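2 min read

I finally finished Sarna last night, and wow, the lighting mod makes the old swamp level feel brand new! I'd played it twice without it.

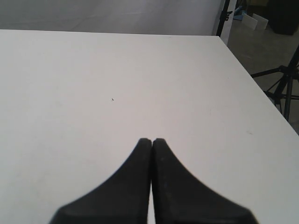 Installing it took four clicks, and my aging graphics card held up fine – even in the flooded chapel. 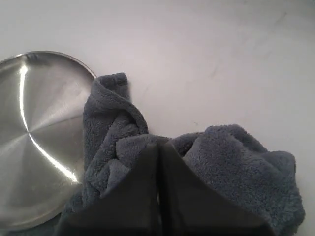 Oi-ling Pan wrote in to say the fog flickers unless you turn off the game's own shadows, and she's right. Do that first.

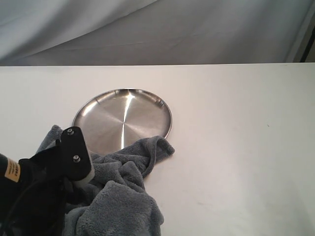
Next up is Flesov, with the same mod and all 1000 torches lit. Can't wait!

Contact | © Saeed Tehrani | Back to top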